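Trevbridge open day: I went for the paper mill and stayed for the canal

I've been meaning to write this up since November and it's now January 22, 2021, so apologies to the people who asked me for it at the time (you know who you are, and yes, I did keep the leaflets).

The short version is that Trevbridge opened up its old riverside works for the day, everything from the mill at the top to the lock at the bottom, and you could wander in and out of the units as you pleased with a paper ticket pinned to your coat. I got off the first bus, bought a tea from the van by the gate and went in at the wrong end, through the newer workshops, which meant I did the whole thing backwards from the map.

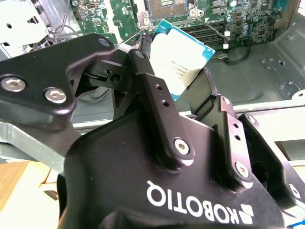
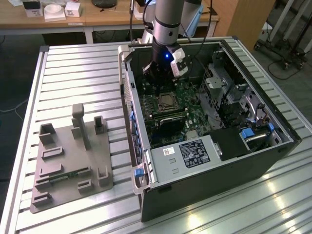 In the workshops at the bottom end, first stop of the morning: a processor in the gripper, and the open computer tower.

From there you cross the yard, go under the brick arch and you're into the old part, and that was what I'd come for. The mill at Trevbridge made writing paper, then wrapping paper, then for a long sad stretch the grey board that goes in the back of notepads, and it stopped altogether before I was old enough to care. My gran worked in the sorting room. She used to say she could tell a bad sheet with her eyes shut, by the noise it made when you shook it, and I always thought she was pulling my leg.

Well, she wasn't! The first demonstration was exactly that. Eugeniusz Gajewski, who runs the hand papermaking in what used to be the rag store, held up two sheets and gave each of them a shake by the corner. One of them cracked like a little whip and the other sort of flopped and mumbled. The noise is called the rattle, and it comes from the size, the gelatine they dip the sheets in so the ink doesn't spread. I asked to have a go and got a very poor rattle out of a perfectly good sheet, so there's technique in it too.

He makes the sheets the old way, with a mould and deckle, and I could have watched it all day. The vat is full of what looks like thin porridge. You go in with the mould nearly upright, level it off under the surface, lift, and then there's a shake - forward and back, then side to side - and it has to be done in the couple of seconds before the water drains and the fibres settle. If you dither you get a lumpy sheet. The woman in front of me in the queue dithered and got a lumpy sheet, and then I took my turn and got a lumpy sheet with a hole in it. We were both allowed to keep them. Mine is drying between two tea towels under the dictionary as I type... no, that's a lie, it dried months ago and it's on the kitchen noticeboard, looking like a slice of naan.

What I hadn't understood from reading about it is how physical the job was. A vatman at the Trevbridge mill was expected to make 700 sheets before his dinner. I did one and my wrists ached. Eugeniusz reckons the mould gets heavier through the day whatever the scales say, and that the old hands could lose the shake altogether, quite suddenly, in the middle of their working lives, and never get it back. It happened to his own teacher. I found that rather haunting and I've thought about it a fair bit since.

Upstairs is the drying loft, which you reach by a staircase that is really more of a ladder with ambitions. Mind your head on the second beam, there's a strip of carpet nailed to it for a reason. The loft runs the full length of the building and both sides are all shutters, so they could let in more or less wind depending on the weather, and the ropes the sheets hung over are made of cow hair, because it doesn't stain. They'd hung a row of fresh sheets for the open day and opened the shutters on the river side. It was perishing up there, I won't pretend otherwise, but with the light coming through the slats and all the paper moving a bit in the draught I stood about for much longer than I'd planned. A small boy behind me asked his dad if it was washing.

Lunch was in the old counting house, run by Galanis, the bakery from the top of the high street. I had the spinach pie and then, because I'd been up a ladder, a slice of the orange cake. The pie was lovely, hot and peppery with proper flaky layers. The cake was a touch dry at the edges, though I've had it from the shop since and it was fine, so perhaps I was given the end of the tin. Get there early if you go, as there was nothing left by half past one except some egg sandwiches and a lot of flapjack.

In the afternoon I joined the canal walk with Danai Panagiotou. She has written the little history of the Trevbridge cut (76 pages, stapled, on sale at the gate, and I've now read it twice) and she talks the way I wish all guides did, walking backwards and at speed. The canal was dug to bring rags up and take paper down. Rags! Whole boatloads of them, shirts and sheets and worn-out sailcloth, sorted by women standing at benches with a fixed blade in front of them to cut off the buttons. There are still buttons in the towpath. Danai kicked one up with her boot within a minute of saying so, a plain bone one with four holes, and passed it round and then put it carefully back.

The lock at the bottom has been out of use for years but you can go right up to the gates. The bottom pair are the newer ones and they leak in a cheerful sort of way. The lock-keeper's cottage is lived in, so please don't do what one man in our group did and look in through the kitchen window. Beyond the cottage there's a stretch where the canal and the river run side by side with only a strip of grass between them, the one dead still and the other going like the clappers after all that rain, and that was my favourite bit of the whole walk. We saw a kingfisher, or at least Danai and the front half of the group did. I saw where everybody was pointing.

I'd hoped to finish in the Grenine building, where the watermark moulds are kept, but it was timed tickets and I'd missed mine by being slow over the orange cake. They let me look in from the doorway while the last group was coming out. There were trays of wire figures, a crowned lion, some initials, a jug, a post horn, all bent by hand and stitched on to the mould with finer wire. One of the ladies came over and held a sheet up to the window for me so I could see the jug come up in it, all pale, and then she tilted it and it went again. That was kind of her, she had her coat on already.

The shop is worth a look. I bought a pack of plain laid sheets, a card with the mill on it, and a bag of offcuts for my niece, who makes collages and goes through paper like a goat. The good sheets are dear, and having tried to make one I'm not going to quibble. I've written two letters on mine. A fountain pen drags a bit on the rough side, so use the other, and don't bother with a biro at all.

A few practical things, as I was asked.

The bus stops right outside the gate but it's only one an hour, and the last one back goes earlier than the timetable at the stop says. Check it before you set off. Parking is in the field opposite and it was very muddy by the afternoon, with people pushing one another's cars out.

It's flat from the workshops to the mill yard and the towpath is firm as far as the lock. The rag store has a ramp. The loft has no way up other than the ladder-stairs, but there was a table set up at the bottom with samples of the rope and a short film.

Entry was free, with a bucket for the roof fund. They need to replace the slates along the river side, 200 of them were lost in one storm, and you can see the tarpaulin from the bridge.

Dogs are allowed on the canal walk and in the yard. They aren't allowed in the rag store, after something happened the year before with a spaniel and the vat. I did ask, and all I could get was that it had been very quick.

Bring gloves for the loft. Book the Grenine building the moment you arrive, and book it for the morning. If you only have a couple of hours I'd do the papermaking and the canal and leave the rest for another time, although that does mean missing the jug.

I walked back up to the bus along the river with my damp lumpy sheet held out flat in front of me on a piece of board, like a waiter, and a lady at the stop asked me what it was. I shook it by the corner to show her about the rattle. It was far too wet of course, and that's how it got the second hole.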